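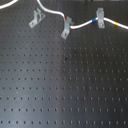
Fig. 1. The cable board, with its colored bands and gray brackets.

Week 8 handout: our visit to Jilteck
Posted in February by your instructor

OK, so for those of you who missed the Saturday trip (11 of you!), a quick recap. Jilteck let us into the Clamon lab, room 315, and we got to stand right by the cable routing demo. I loved it. Cable is floppy, it bends wherever it likes, and a robot has to pick a spot to grab before it can guide anything into a bracket. 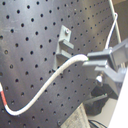 Before next class, write me a page on where you'd grip the cable and why. Think about slack too, I kept going back to that on the bus home. Sketches are fine (pencil is fine!).
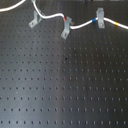 Fig. 2. Red, blue and yellow bands along the white cable.

The Adeyemi reading is still due, same day as the page.

8 comments | 11 shares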